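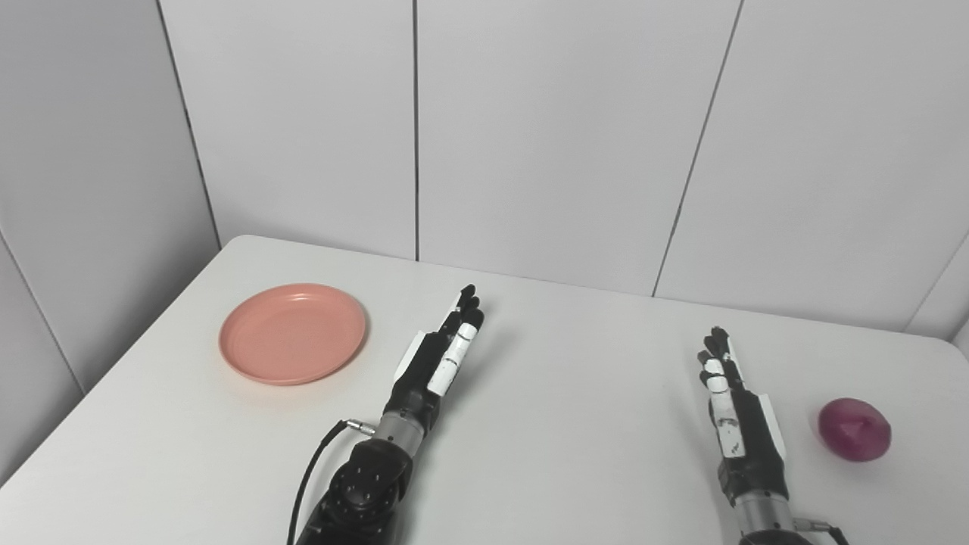
Pre-Patch Checklist for Norumden, With My Comments

Okay, so this is the list I run through before we push any Norumden update to the older consoles. I've been doing these checks since the first patch, and Jeptoo Odera asked me to write down what I think while I do it, instead of only ticking boxes. So you get my grumbling too! This round is for the December patch, checked 16 December 2024.

1. Save files load from the previous version
PASS. I loaded 186 saves, a mix of ours and ones players sent in. Every one came up. A few from the very early days take a while on the spinning logo, long enough that I'd have reached for the power button at home. I'd love a little "updating your save" message there. Geeta Saxena says the text is already written and it just needs a slot on the screen.

2. Autosave doesn't corrupt if the power goes
PASS. I pulled the plug 8 times, once in the middle of the bridge fight (sorry, old console, you've had a hard week). The backup save kicked in every time. Please keep the backup on for this patch even though it eats space.

3. Flashing lights and photosensitivity warning
FAIL, needs a fix before we ship. The warning shows at startup, that part's fine. But the new storm in Inwood has a run of lightning flashes that ignores the "reduce flashing" setting completely. I turned the setting off and on again, restarted, tried a new profile, same thing. This is the one I will not sign. Whoever owns the storm, come find me and I'll show you the spot, it's right past the mill.

4. Volume limits on headphones
PASS with a comment. Nothing goes over our cap, but the horn in the Bashir opening is right up against it and it comes after a long quiet bit. I jumped out of my chair. Could we bring it down a touch?

5. Frame rate in busy areas
PASS, barely. The market in Bashir dips when you spin the camera fast with a full crowd. It's playable and it's better than last patch. If you stand on the roof and look down it gets choppy, but you have to really want to get up there.

6. Console temperature after a long session
PASS. Five hours on the title loop and then the forest level, door of the cabinet open. Fan was loud, no warnings, no shutdown. I didn't test with the cabinet closed this time and I'd like someone to do that before the next patch.

7. Online chat filter and report button
PASS. The report button works from the pause menu and from the lobby. The filter still thinks "Ralcombe Basin" is a rude word for some reason?? It's a town in our own game. Low priority, but it makes me laugh and then it makes me sad.

8. Purchases and parental lock
PASS. With the lock on, the store asks for the PIN every time. I also tried backing out halfway through buying the 3,000 coin bundle and nothing was charged to the test account. Checked the history twice.

9. Split screen
NOT TESTED. My second controller died and the spare was out on loan. Jeptoo has said she'll run this one tomorrow with her own pair.

10. Credits and legal screens
PASS. Everybody who should be in there is in there, and the scroll can be skipped now, hooray. One typo in the music section, already sent to Geeta.

Result: HOLD

Open items are number 3 (must fix) and number 9 (must test). Once the lightning obeys the setting I'll rerun 3 and 5 together, seeing as the storm might change the frame rate in Inwood too. The rest can go out as is, and my comments on 1, 4 and 7 can wait for the patch after.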